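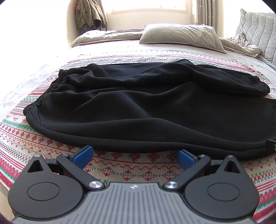
December, 4.20 pm, folding work

Spent most of the afternoon on the house rules for handheld gripper sessions, because Kyu-ri and I keep giving people slightly different answers and Han-gyeol (quite rightly!) asked which of us to believe. So this is the version we're going with until somebody finds a hole in it.

Fingers fully open before you come down to the cloth. I know, everyone thinks they do this already. I watched myself back and I was closing on the way in nearly every time – lazy wrist, I suppose. Open, touch the front edge, pause, then close. Both hands, if you're working with two.

Trousers and joggers start lying sideways to you, waistband to the left. Leave the wrinkles in. Chepkoech is firm about this and I've come round to her view, a garment smoothed out beforehand is a different task and should be logged as one.

Dark clothes on a busy bedspread are fine, and so is black on black if you must, but write the pairing in the log. Hnat wants a separate column for it. I'd have put it in the notes field, but he's the one who has to search the thing, so he gets his column.

Bright windows. We argued about this for ages. The Vestalport checklist says curtains drawn, always, and I think that's too strict for bedrooms people live in. Agreed: leave the curtains as you find them, tick "strong daylight", carry on. Ilir still disagrees and may add a line underneath.

Stop after 50 folds and wipe the pads. Fluff from fleecy stuff gets into the texture and you start losing corners. Screws on the finger links get checked at the same stop, with the small driver and not your thumbnail (me, last month).

If you drop a fold halfway, keep going and mark it. Please don't delete it. We lost 35 perfectly good recoveries that way and I'm still cross.

To do: ask Seo for spare pads, 7 pairs if they have them. Print the rules for the kit lids. Han-gyeol to try them cold tomorrow, with me keeping my mouth shut.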